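Teleop demos in sim: thin panels keep twisting in the grip

jticona
Posted 29/04/2026
I'm recording pick and place demos by remote control in the Testport sim. Two-finger gripper, flat panel with a picture on it. I have 52 demos so far and in most of them the panel ends up tilted by the time I reach the drop spot. Do I throw those out or keep them?

linon_arm
Throw them out. The policy copies whatever you show it. If you twist the panel, it will twist the panel.

Benavides
I disagree. We kept ours – 962 episodes, lots of them crooked – and the policy learned to correct. If every demo is clean it has no idea what to do once something slips.

linon_arm
Only if the operator corrects in the demo. Does he?

jticona
Sometimes. In 3 or 4 of them I straighten it before placing. The rest I just put down as is. Wrist view from one of the crooked ones, with the eye print panel:
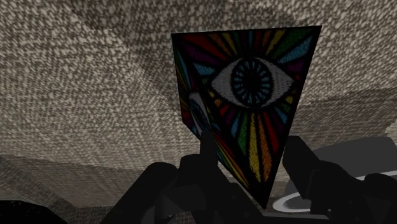
I close the fingers slowly, so I don't think speed is the cause. My guess is I grab too low and most of the weight is above the fingers.

Benavides
Then grab closer to the middle and see if it still turns. Keep the ones where you straighten it.

predside_user
Check the friction setting on the finger pads too. Mine was far too low by default.

jticona
OK, will check friction first and then redo the set with a higher grip.
– Jhair Ticona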